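Skellatach Community Kitchen
Pantry reorganisation: progress to the end of December

The dry goods are now sorted and the old shelving has been cleared. Sioned Bellis and Harsh Mishra went through 29 kinds of flour, starch, sugar and pulses and threw out anything past its date. Seven were double-ups and have been combined.

Bagged goods are going into plastic trays, grouped by use. Thickeners are together, baking goods are on the shelf below. Labels for the tray fronts are still to be printed, in English and Chinese, as more than 60 of our regular cooks asked for both.

Spending is within the grant. The remaining money will go towards nine lidded tubs for rice and a second step stool. Emrys Voyle has the receipts.

Still to do: spices, tinned goods and the stock list by the door.

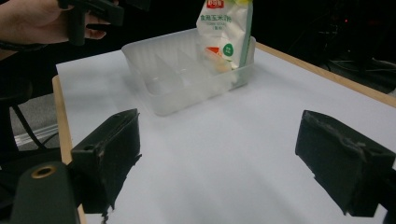

Corn starch in a divided tray, dry goods sort.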